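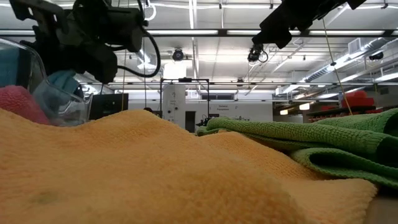 Can you build a towel-folding robot in a shared workshop without a pile of money? With two arms, a solid table and a lot of free evenings, you can get most of the way.

So that was the question I took to the Varnmont open day, October 2024. Notes typed up on the train, sorry for the mess.

Got in just after lunch. Parking hopeless, go by bus. The Varnmont crew call their build Prullow and they've been at it since July. Two arms, one program, lots of laundry. Pierina Sanna did the talking and didn't slow down for questions, so some of this is half remebered.

Main points. The arms are easy to bolt down and hard to get agreeing with each other. First mounts were too soft and the whole thing shook, so they redid them in thicker stock from Berrada. Took 15 evenings. Fingers went through a redesign too – the first set was too fat to get under a hem.
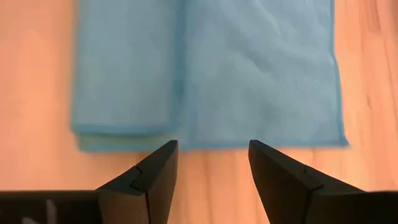
Then the software part, which I mostly followed. Somebody drives the arms by hand, the computer records it, you do that again and again. They want 100 good runs per cloth before they train anything. Pierina says thin stuff is worse than thick, slides away as soon as you touch it. I would of guessed the opposite.

Cable routing: learn from them. Leave slack at the wrist, more than you think. They lost 2 connectors in the first month. Spares come from Rernska, slow shipping but cheap.

Asked what a full fold takes. Up to 2 minutes on a bad day. My kid is faster but my kid won't do it.

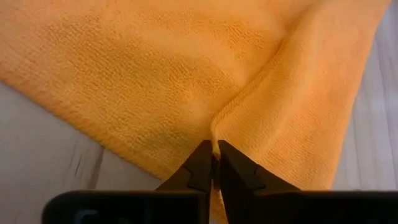 Pierina Sanna reckons the fold is the easy half and that anyone starting out should spend the first month just on picking up one corner, same cloth every time, until it gets boring. Change the cloth after that.

Coffee was fine. Going home to measure my bench – pretty sure it's too narrow for a pair of arms, might start with one.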